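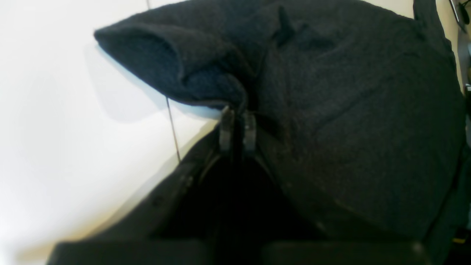 ## Fold knits, don't hang them

A hanger puts the full weight of a sweater on two narrow points. Dark knits hide the resulting stretch until the shoulders are past saving. I weighed a charcoal pullover from Vidden: 298 grams dry, 648 after a hand wash. Hung wet, it gained length in 60 minutes.

Folding has a cost – creases. On a fuzzy surface they relax after 30 minutes laid flat. Broad, rounded folds do less harm than sharp ones. Closet makers should sell more shelf and less rail.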